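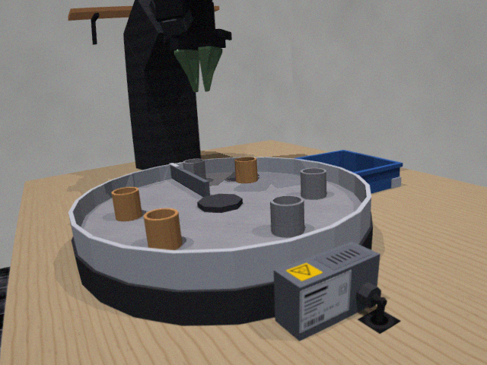

Why is the sourdough starter from the Ostport kitchen rising slower than ours on the same flour? It's being kept too cold overnight and fed too late in the morning.

Sat 9 January

Took over the starter bench from Florante, whose handwriting I can now read at a rate of one line per coffee. Jar A (ours) doubled before lunch. Jar B (Ostport) sat there like a guest who hasn't been told where the bathroom is.

Fed both: 100 g starter, 225 g flour, water by feel, and yes, Olga, I know "by feel" is not a unit. Moved B off the windowsill and onto the shelf over the proofer. By three it had bubbles down the side. Smell is yogurt going on nail polish, so still hungry.

Test dough from A, 600 g loaf, long bulk. Shaped fine, spread sideways the moment it left the basket. Blaming the new Prekville flour, which drinks less than the old bag did. Hold back a splash of water next time and add it only if the dough asks.

Nelu wants rye in the next round. Told him after B behaves two days running.

To do:
Fridge thermometer, the one we have disagrees with itself
Relabel jars (the tape on B says "A, old")
Ask Smaranda what she feeds hers, and when
Scrape the scale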